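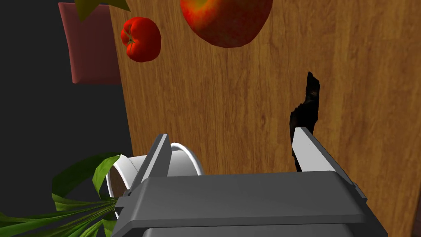 Teaching the arms: your questions answered

I've been helping people through their first remote sessions since October and the same questions keep landing in my inbox, so I've put them all on one page. I'm Veronika Hajdu, I look after new operators for the Wendthorpe project, and if your question isn't covered just drop me a line and I'll add it.

Do I need to know anything about robots first?

No! I came to this from running a print shop. If you can pick up a pencil while looking at it through a slightly wonky mirror, you've got most of what you need. You drive two arms in a simulated room, you do the job you've been given, and the program (ours is called Anitach) keeps every movement you made along with what the robot's cameras showed. Later on that becomes the lesson the robot learns from.

Why a simulated room and not a proper one?

Price, mainly, and bruises. You can drop an apple off the table 900 times in the simulator and it never goes brown. It also means you can work from home in your slippers, and when you make a real mess of things you press reset and the table goes back to how it was.

What will I be looking at?

You get a wide view from the robot's own position, looking out over its body with both arms reaching away from you, and close views down at the grippers. The wide one is for finding your way about. In the attic room that means the table with the plant on it, the desk on the left and the long counter down the right-hand side.

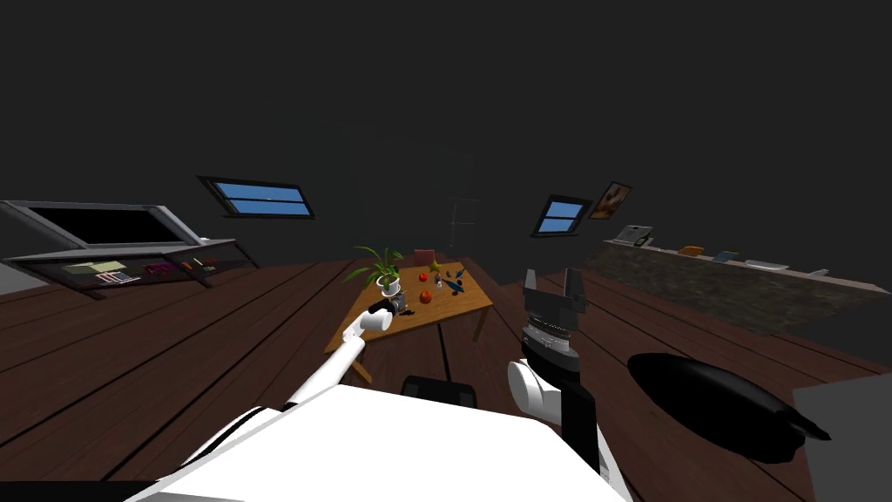 Most beginners stare at the wide view the whole time and then wonder why they keep missing. Use it to get the arm over to the table, then switch your eyes to the close view for the last bit. I still say "wide, then close" out loud when I'm tired, my neighbours must think I'm learning to park.

How do I pick up something thin?

Slowly, with the fingers open as far as they'll go. Line the gripper up so the thing sits somewhere in the gap, have a look, and nudge sideways if it's nearer one finger than the other. It doesn't need to be dead centre before you close, but if one finger touches well before the other you'll push the thing along the table. Dark, raggedy objects are the worst for this. The edges are hard to judge and you can easily take a bit of outline for shadow. If you can't tell, back off a touch and come in from a slightly different angle.
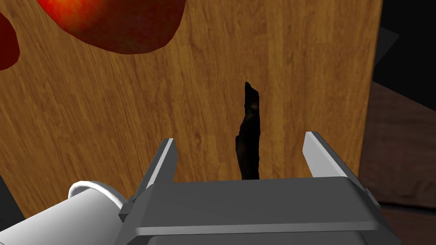 Can I stop and think halfway through?

Yes, but try to do your thinking before you press record. A long pause in the middle gets recorded like everything else, and a robot that learns from it may well learn to pause there too. (We had one that dithered beautifully.) A second or two is fine. If you've forgotten what you were meant to be doing, bin that run and start again.

Should I throw away the runs where I fumble?

Depends on the fumble. If you missed, noticed, and went back in for a decent grip, keep it, please keep it! Those are some of the most useful ones we get, as the robot needs to see how to put a mistake right. If you knocked half the table on to the floor, mark it as spoilt. There's a box for notes and I do read them.

Does it matter what the other arm is doing?

More than people think. If you only need the left arm, park the right one somewhere sensible with its gripper up and well away from the table, and leave it there.
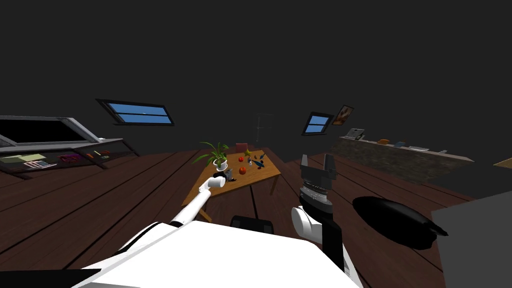 The trouble comes when the spare arm drifts. You don't notice you're moving that hand, the arm wanders off a little, and now the robot thinks wandering is part of the job. Rest your idle hand on your knee, or let go of the controller altogether once the arm's parked.

And do watch out for the plant. Those long leaves reach further over the table than you'd guess from the wide view, and coming in low beside the pot is a good way to get in a tangle.

My view is tilted. Have I broken it?

No, the view can sit at an angle and the room will look as if it's sliding downhill. You get used to it by the second session or so. If it makes you feel queasy, stop and have a cup of tea, no run is worth being sick over.

How many runs do you need from me?

Whatever you can manage. We've got 1,978 good ones so far across everybody, and 586 of those are from the attic. Around 2 hours in one sitting is plenty, your runs get sloppy after that. Mine certainly do.

Which controllers work?

The Serkis pair we post out, or the older Tôn ones if you've already got them. The Tôn triggers are a bit stiff, so squeeze gently and check the gripper has closed before you lift.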